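Can a machine put the cups away yet?

Oct 24, 2024

Back in September we asked which chores you'd hand over first, and 189 of you wrote in. Laundry won, as it always does. But tidying up after a party came a strong second, and that's the one I've been reading about ever since — the humble job of stacking paper cups.

It sounds like nothing! You pick up a cup, you drop it onto the pile, you pick up another. Your fingers sort out the rest. A pair of stiff jaws has to pinch a thin paper wall hard enough to hold it and softly enough not to crush it, then line up one rim with another.

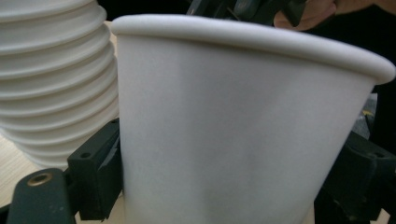

Hartley wrote back to say that stacking is the easy half, and that a machine is no use in a kitchen until it can pull two stuck cups apart.

Fair point, and I've seen grown adults lose that fight at the water cooler. Paper cups cling. Slide one into another and most of it disappears, so whatever is doing the work has to judge how far in it has gone, often from an awkward angle.

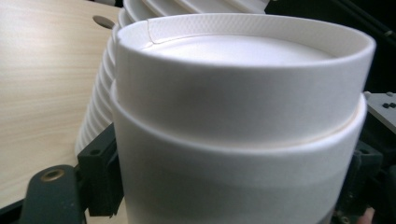
One cup inside another, held by the lower one.

The learning side is what excites me. Plenty of the newer work begins with people doing the chore themselves, gripper in each hand, over and over, so that software has something to copy. Sirnura's reading group spent a whole evening on this and came away split. Some thought 80 goes at a task would teach a machine plenty, others said you'd want far more once the table, the light or the cups change.

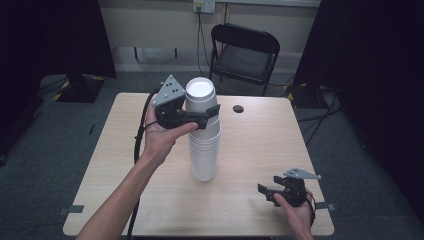 Two hands, two grippers and a tall stack of cups.

So, are we there? For one job, on one tidy table, I think we're getting close, and I'm thrilled about it. For a real kitchen with a wet worktop and a cat, I'd give it a good while longer.

Next issue: folding tea towels, with 3 reader questions answered. Send yours to the Plilel desk, 40 words or fewer please.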